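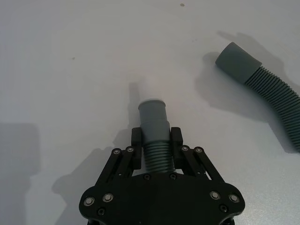 A gray hose end, held upright.

Ask Babita Rastogi what she did last January and she'll tell you she spent it on her knees in her grandmother's old vegetable garden in Werbridge, poking a screwdriver into the dirt. She was looking for water. Or for where the water had gone, anyway - the garden had a buried drip line that somebody put in decades ago, and half of it had quit.

I love this kind of story, because I have a yard like that too, and I suspect a lot of you do. Watering is the least glamorous part of growing food. We'll talk about tomatoes until the neighbors go inside, but bring up hose washers and the party's over. I'd like to change that! I've spent most of a year visiting people who think hard about getting water from one place to another, and I came home wanting to rip up everything I own and start over.

Babita's garden is long and skinny and slopes toward the creek. Her first idea was one big sprinkler in the middle. The top beds dried out, the bottom beds turned to soup, and her peppers sulked in both. So she split the place into four zones, each with its own shutoff, and started watering the top ones twice as long. She keeps her totals in a school notebook. In the sprinkler summer she used 2872 gallons. The next year, with the zones going and a thick layer of straw down, it was 1058, and she had to give away squash by the wagonload. 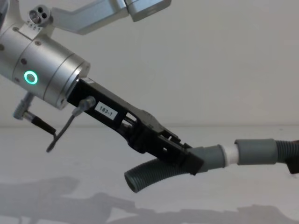 The straw matters more than you'd think. Diane Fehr grows beans and melons on the other side of the valley, in soil so sandy that a bucket of water vanishes while you watch, and she won't plant a thing until the ground is covered. She uses leaves, mostly, and old hay when she can get it. Push your hand under it on an August afternoon and the soil is cool and dark. She made me do it three times, in three different beds, and I was just as delighted the third time.

Diane waters at 5:30 in the morning, by hand, with coffee. She has 319 feet of hose in several pieces and walks the whole thing before she opens the tap, looking for kinks. Her one luxury is brass fittings. The plastic ones crack over the winter in her shed, and she got tired of buying them every spring.

Then there's Kristóf Szilágyi, who barely uses the tap at all. His house has a big barn roof behind it, and every drop that lands there goes through a downspout and a piece of window screen into a row of tanks. He sets them up on cinder blocks so the water runs downhill to the beds without a pump. It's slow - you could read a chapter while a watering can fills - but he likes slow. After one good storm he had 127 gallons sitting there, and he called his sister to tell her about it.

If you want to try some of this, begin with a tuna can. Put it in a bed, run your water the way you always do, and see how full it gets. Then put it in another bed. Mine was overflowing by the lettuce and bone dry at the far end of the beans, which explained about six years of terrible beans.

Next, dig. Wait an hour after watering and go down a hand's length with a trowel. I'd been so proud of my nightly sprinkle, and it had soaked in less than an inch. Now I water every third day and let it run a good long while, and the roots have gone down after it.

Babita found her leak, by the way. It was under the rhubarb, where a root had grown straight through the line. She left the rhubarb where it was and ran the new pipe around it.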